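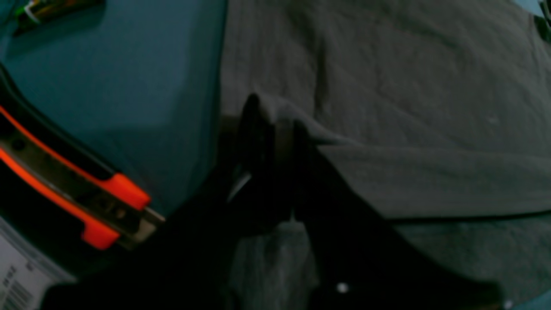 Votumwood Host Family Program

The Votumwood Host Family Program is a respite care arrangement for foster and adoptive households in the town of Clamine and the rural district around it. Under the program, a child stays for a short, planned period with a second family that has been approved in advance, while the child's own foster or adoptive parents rest, travel, work or attend to other children in the home. The program takes its name from Votumwood, the former boarding house in which its office is located. It is run by the Halilović Family Center, a private child welfare agency.

Background

Before the program began, foster parents in the district who needed a break had to ask the placing agency for a temporary placement. The agency filled such requests from the general list of open foster homes. A child could be sent to a different home each time, and the visits were recorded in the same way as a change of placement. Parents who had already adopted had no access to the list at all, as their cases were closed when the adoption became final.

Ehsan Hashmi, then a placement worker at the center, proposed a fixed pairing of households. His outline called for each child to be matched with one host family, to meet that family several times before the first overnight stay, and to return to the same home on each later visit. The outline also covered adopted children, with no limit on the time since the adoption. The center adopted the plan with few changes and opened it first to families with sibling groups.

Structure

Each pairing consists of a primary household and a host household. The two are matched by a coordinator, who considers distance, school district, the ages of the children in both homes, pets, diet, religious practice and any medical needs. A primary household may decline a proposed match without giving a reason. A host household may decline as well, but is asked to state whether the difficulty lies in the schedule, the home or the needs of the child.

Host families are screened to the same standard as foster families. The process includes a background check, references, a home visit and a training course of 54 hours, part of which may be completed at home. Hosts who plan to care for a child with a seizure disorder, a feeding tube or a severe allergy receive added instruction from a nurse and must be observed carrying out the relevant tasks.

A pairing begins with an introductory period. The families first meet in the child's own home. A daytime visit to the host home follows, with the parents present, and then a longer one without them. The first overnight stay is limited to a single night. Regular stays usually run from Friday evening until late afternoon on Sunday, though longer stays may be arranged for surgery, childbirth or a death in the family. Two longer stays are allowed in a year.

Care plan and records

The primary household keeps a written care plan, which is given to the host before the first overnight stay and updated as needed. It lists medicines, bedtime, foods, allergies, school contacts, and the names and relationships of people who are allowed to call or visit. It also describes how the child tends to react to separation and what has helped in the past. In cases where birth relatives have visiting rights, the plan states whether visits may take place during a host stay.

Children bring their own clothes, bedding if they wish, and any comfort objects. Program rules forbid the use of trash bags for carrying belongings. Clothing is returned with the child at the end of the stay unless both families agree to keep a set at the host home. 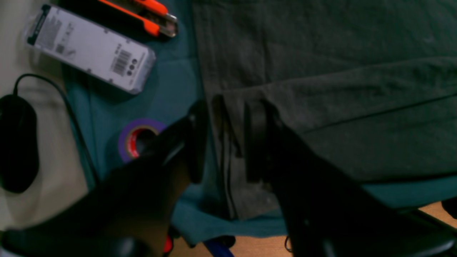

Stays are entered in Javix, a case record system used by the center. The entry shows the dates, the adults present in the home and any injury or missed dose of medicine. Routine details of the visit are left out. Hosts were once asked to submit a narrative report after each stay, but the requirement was dropped after parents objected that the reports read like evaluations of their children.

Funding

Stays for children in foster care are paid from the same public funds as other foster services. Stays for adopted children are paid by the center from donations and a small annual grant. Adoptive parents are charged on a sliding scale, and the fee is waived for households below a set income. Hosts receive a daily payment intended to cover food, transportation and activities. It isn't treated as a wage.

Use and evaluation

In the most recent year for which the center has released totals, the program recorded 728 overnight stays. The majority involved children of school age. Demand was highest in January and during the summer school break.

An internal review was carried out by Kristaps Hunt, a social work researcher, who interviewed parents, hosts and older children. Parents most often named sleep and time with other children in the family as the main benefits. Older children reported that the first stay had been hard but that knowing the house made later visits easier. Several said they regarded the hosts as something close to an aunt and uncle. The review had no comparison group, and Hunt cautioned that families who had left the program early were poorly represented.

Criticism

Some adoption workers have argued that overnight respite should be avoided in the first months after a child joins a family, on the grounds that a further separation may slow attachment. The program now requires a waiting period for newly placed children, during which a host may help only in the child's own home. Exceptions are made for medical emergencies.

A second criticism concerns the supply of hosts. Few households are approved for children who use wheelchairs, and parents of such children have waited nearly two years for a match. The center has paid for ramps at a number of host homes. The ramps remain the property of the center and are moved when a pairing ends.

See also

Foster care
Kinship care
Post-adoption services
Respite care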